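Running a Gripper Demonstration at the Open Day

The following procedure applies to staff presenting the hand-held gripper at the Dovari Automation Centre open day in March. Each demonstration is allotted 43 minutes, including questions. Almost 2000 visitors are expected, and presenters are asked to keep to the posted schedule.

Before visitors enter, clear the middle of the table and set the sample parts on the side tray. Check that the pad screws are snug and that both fingers move freely on their pivots. Report any stiffness to the Pondis service desk -- do not apply lubricant at the table.

Begin with the fingers open and the tool held low over the bare surface. Allow visitors time to look at the pads and linkage arms before the first part is introduced.

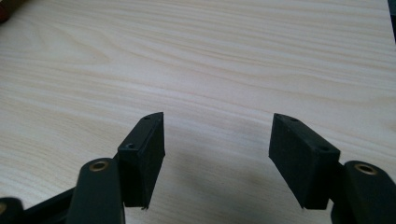

Open position, with the two black pads facing each other over the tabletop.

Place one part between the pads, close the fingers slowly and lift. Repeat the grasp 3 times at the same pace, then invite a visitor to try. Visitors under 12 must be accompanied by an adult. Hands are to remain clear of the linkage whenever the fingers are moving.

Record each session on Form 283 and return the tool to the Tarneo cabinet in the open position. Completed forms go to the front counter by 4:30 p.m.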